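配电柜与控制柜 > 面板布置 > 讨论

标题:柜门上到底该放多少东西,求各位骂醒甲方(或者骂醒我)

楼主 柜子里没有猫
星期三下午开面板评审会,原定十分钟,开到食堂关门。起因是一台除尘风机的控制柜,双开门,浅灰色,客户是 Dustora,交货到 Ham 那边的厂区。图纸是我画的,开孔是我排的,所以锅也是我的。

会上的意见汇总如下。工艺说指示灯太多,看着像过年。设备说指示灯太少,过年也不能这么冷清。安全的同事说急停要再大一点,采购说再大一点就换系列,换系列就要重新询价,重新询价他就休年假。最后一位全程没说话,散会的时候问我:这个柜子是干嘛的?

我现在的疑问主要有三个。黄绿红三个灯并排放在左门最上面,外行进来第一反应是“怎么红灯亮了”,这个要不要管。右门上有两个蘑菇头,一个带符号,一个是大急停,同在一扇门上,有没有人觉得别扭。还有标签,标签框就那么大,字小得像合同附则,我个人觉得没人看,但甲方要求必须有。

样柜的门先给大家看看,别只夸颜色。
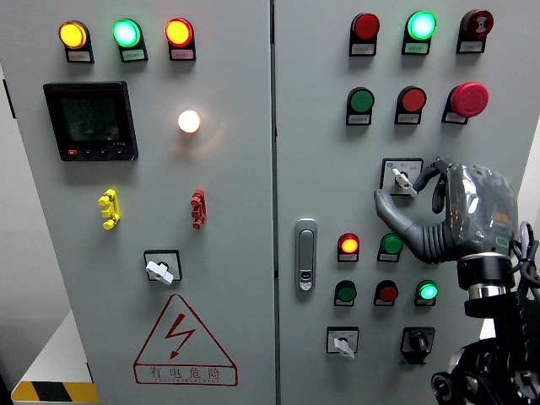
图片来源:柜子里没有猫 / Wekora 样柜,转载请注明,虽然我想不出谁会转载一扇柜门

旋钮手柄用的白色,是我选的,采购说跟黑底座配在一起像琴键。我当表扬听了。

欢迎提意见,骂人请带上条理。

2楼 三相不平衡
先回答第一个问题。黄绿红并排,做这行的都知道是三相电源指示,三个都亮说明三相都来电了,少亮一个才要紧张。你在电气论坛问“红灯亮了怎么办”,等于在厨师论坛问盐是不是白的。

要管的话也简单,在灯的上方加一块大一点的总标牌,写“电源指示”四个字。外行看见字就不慌了,至少不慌着给你打电话。

3楼 夜班巡检只带手电
楼上说得轻松。我就是那个被打电话的人。

我们厂有一台老柜子,也是黄绿红排一排。新来的操作工连着报了好几次“红灯故障”,班长每次都跑下去看,看完每次都说正常。后来班长习惯了,听见“红灯”两个字就说正常。再后来真有一次是另外一个红灯,他在电话里也说正常。那天风机停了半个班。

所以别说什么行内人都懂。看柜子最多的恰恰是行外人,行内人都在群里看照片。

4楼 三相不平衡
回3楼:那是培训问题,不是面板问题。

5楼 夜班巡检只带手电
回4楼:所有面板问题最后都会被叫做培训问题。上一个跟我这么讲的人现在在做培训。

6楼 端子排强迫症
我来说个没人关心的。左门下半截那对三瓣的小塑料件,一黄一红,挨着装,各位注意到没有?我放大看了半天。一黄一红,绿的呢?

楼主如果是按相色配的,那就缺一个。如果不是按相色配的,那你为什么要用相色里的两个颜色来折磨我。

7楼 柜子里没有猫(楼主)
回6楼:你是今天第一个问这个的,评审会上没有一个人提。那两个是客户随图纸发来的指定件,清单上就两种颜色,数量栏写的 2,备注栏写的“按图”。图上写的“按清单”。

我发过邮件问,客户回复:收到,谢谢。

8楼 端子排强迫症
“收到,谢谢”。我今晚睡不着了。

9楼 老铜排
看了图,说几条。

多功能表放在左门偏上,这个高度可以,人站着平视就能读。见过有人把表放到膝盖那么高,抄表的师傅蹲下去抄完站不起来,抄的还是上个月的数。不过液晶屏黑底上那几行数字我看着发虚,现场光线一强估计更够呛。问问厂家有没有亮度能调的。

旁边那颗白灯也太亮了。周围一圈门板都被它照出光晕来了。我不知道你拿它指示什么,反正放在电表边上,眼睛先看它,然后才看数字。换个亮度低一点的灯珠,或者挪走。

有电危险的三角标贴在左门下部,大小我没意见,位置我有意见。柜子前面只要停一台小车就挡住了,而柜子前面永远停着一台小车。

10楼 柜子里没有猫(楼主)
回9楼:白灯是照明回路的指示,我同意太亮。装上那天车间的人说,有它就不用开柜内照明了。

三角标的位置我再争取一下。往上挪就要跟下面那个旋钮抢地方,旋钮往上挪就要跟那两个三瓣件抢,那两个件谁都不敢动,原因见7楼。

11楼 只会按绿色
我是操作工,路过,说两句人话可以吗。

绿的按钮启动,红的按钮停,我们都认得。麻烦的是旋钮。你们画图的喜欢旋钮,左边手动右边自动,中间一个停。问题是戴着手套的时候转到哪一档全靠手感,标签字又小,我要弯腰凑上去看,安全帽先磕到门。磕了几次,帽檐上有个印,印的高度跟旋钮的高度一模一样。

手柄做成杆子那种的我赞成,远远能看出来指哪边。圆的那种像煤气灶,拧完了要猜。

12楼 老铜排
回11楼:这条最有用,楼主置顶吧。

13楼 三相不平衡
旋钮指向清楚的前提是刻度清楚。手柄斜着指,斜到哪里算哪一档?两档的偏一个角度,三档的又是另一个角度,混着采购,一扇门上两个旋钮斜得都不一样。我验收过一台,左门手动是朝左斜,右门手动是直着朝上。问设计,设计说两批货。

14楼 标签机成精
终于轮到我了。本人从业经历可以概括为贴标签、揭标签、重新贴标签。

你们这种白底小标签,黑字,字高多少?我看图上一个字都认不出来。我们现在的规矩是标签牌不够大就换大的,不许缩字。用的 Tadow 的牌子框,能插 10 毫米高的条,字能撑满。缺点是丑,优点是你站在过道那头就知道它丑在哪一行。

另外千万别让人把“急停”和“急停复位”印成一样长一样粗。我们印过。后来那一批全部揭了重来,揭下来的胶是我用指甲抠的。

15楼 不接地气的接地
回14楼:大标牌框间距够吗?按钮中心距本来就紧,框一换大,上下就打架。门宽 600 的柜子排一行三个还行,排四个你试试。

16楼 标签机成精
回15楼:那就别排四个。柜门又不是考勤表,不用每个人都来签到。

17楼 安全帽第二层
说右门的两个蘑菇头。

右上角那个暗红的,上面有个白色符号,右边第二排又是一个大的急停。楼主你自己想一下,出事的时候人是不会看符号的,人是看见红的圆的就一巴掌拍上去。两个红蘑菇上下挨着,他拍到哪一个是缘分。

建议只留一个红蘑菇,另一个换颜色换形状,平头的也行,带罩子的也行。

18楼 三相不平衡
不同意17楼。两个大小差得很明显,下面那个凸出来一大截,闭着眼睛拍也是先拍到它。真要担心拍错,把上面那个也接进停机回路,拍哪个都停,缘分问题就解决了。

19楼 安全帽第二层
回18楼:那你要两个干嘛?

20楼 三相不平衡
回19楼:客户要的。

21楼 安全帽第二层
这四个字应该刻在每一台柜子的铭牌上。

22楼 老铜排
插一句。急停放右门最右边我是赞成的。双开门的柜子,检修的时候常常先开一扇,哪扇先开要想清楚。门一开,急停就跟着门转到侧面去了,面前站着的人伸手够不着。以前有台设备就是这样,开着门调试,急停在门背后那一侧冲着墙。后来在外面又加了一个按钮盒,用扎带绑在栏杆上,绑了好多年,现在已经算正式设计了,新图纸里画着扎带。

23楼 夜班巡检只带手电
回22楼:画着扎带笑出声,隔壁工友问我怎么了,我说三相正常。

24楼 预算员路过
各位有没有想过钱的问题。换大标牌框,换灯珠,加总标牌,再改一个蘑菇头,门板重新开孔重新喷,一台柜子多出来 500 块是少的。Dustora 那边要几台我不知道,反正乘一下就不好看了。

而且已经开过孔的门板怎么办?堵头一插,领导来看,问这是什么,你说预留。

25楼 不接地气的接地
回24楼:预留是最便宜的功能。我们厂有扇门预留得像筛子,领导问就说扩展性好。

26楼 柜子里没有猫(楼主)
统一回一下。

白灯换低亮度的,今天已经跟采购说了,他说好,语气不像好。

标牌框换不换还在吵。14楼的方案我打印了一张纸样贴在门上,走远了确实看得清。车间主任也走远了看,看完说字是清楚了,就是现在能看出来有个字印错了。以前那个错别字挂了多久我不敢想。

旋钮档位的角度我会跟供应商确认成同一批,11楼的意见原话截图发进了评审群,下面有人回了一个大拇指,分不清是赞同还是让我闭嘴。

两个蘑菇头的事,我给客户写了邮件,把17楼和18楼的说法都附上了,当然把“缘分”改成了“误操作风险”。

27楼 安全帽第二层
“误操作风险”没有“缘分”传神,不过能走流程。

28楼 三相不平衡
总标牌加了没有?我的“电源指示”四个字。

29楼 柜子里没有猫(楼主)
回28楼:加了。3楼满意,工艺不满意,说本来就太多,又多一块。

30楼 只会按绿色
能不能顺便把旋钮往上挪一点,我的帽子还有救。

31楼 端子排强迫症
我又来了。绿的那个三瓣件,客户回了没有?

32楼 柜子里没有猫(楼主)
回31楼:回了。问我有没有收到他们上一封“收到”。

33楼 标签机成精
楼主把错别字那块标签留着寄给我吧,我这边攒了一抽屉了。邮费到付。

34楼 老铜排
等客户答复蘑菇头的事,楼主记得回来更新,别学上个月问柜门铰链那位,问完人就没了,我到现在还不知道他那扇门关上了没有。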